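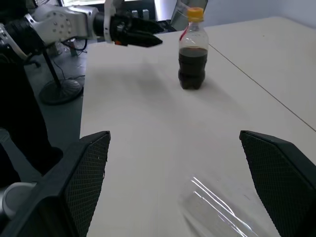

Curno Record Circle: minutes of the October meeting

Back room at Omside, 6 in the evening. I'm writing these up again, Pak-hei Kong having done the last lot and very firmly handed me the notebook. If I've got your opinion wrong, tell me before the next one and I'll fix it.

Last month's minutes

Passed, with one correction. It was the live version of the Etesthorpe single that Tsz-kin Chiu brought in, and the studio version is the one he can't stand. He wanted that on record, so now it is.

Album of the month: Etesthorpe, second album

We played side one straight through with no talking (mostly!) and then side two with a lot of talking. I love this record. The guitars are big and a little fuzzy, the drummer swings when you expect him to pound, and the third track has an organ part that made me put my pen down, so my notes have a gap there. Sorry.

Pak-hei thinks the singer is pushing too hard on the fast songs and sounds much better when the band drops down and gives him some room. Fair point, and I came around to it on the second listen to the closing ballad. Tsz-kin says the whole thing is too long and he'd cut two songs from side two, but when we asked which two, he picked one and then couldn't choose the other. We argued over the slide guitar solo for longer than the solo lasts.

Score: 9 from me, 9 from Pak-hei, 6 from Tsz-kin. The rest of the table didn't want to give numbers, and we agreed they don't have to.

The listening night

We've been talking about a proper listening night all summer and it's finally happening in the spring. Chung, the three-piece that played the Omside front bar in August, have said yes to a short acoustic set after the record. They want to go on by 9 so they can drive home afterward. I said that was fine and the room agreed.

Pak-hei will talk to Omside about using the bigger room and borrowing their speakers. Ours buzz on the left side, and I've changed the cable, so it's not the cable. Tsz-kin is doing the flyer. He asked for everyone to send him spellings of band names in writing this time.

Newsletter

Our newsletter page passed 4000 reads, which made me very happy! The piece people keep going back to is the long one on twin-guitar bands. I'd like somebody else to write the next big one, and Pak-hei offered something on bass players who sing. Deadline is whenever it's good, but before Christmas please.

Lending box

3 albums are still out from the spring and one of them is mine, the double live one with the bent corner. Please look on your shelves. We also decided that box sets stay in the box and don't get split up between people.

Next album

Tsz-kin's pick. He's going with the Chung debut so we know the songs before they play them for us. Bring your own copy if you have one, and we'll compare pressings if there's time.

We wrapped up at 9 and a few of us stayed to hear that organ part again.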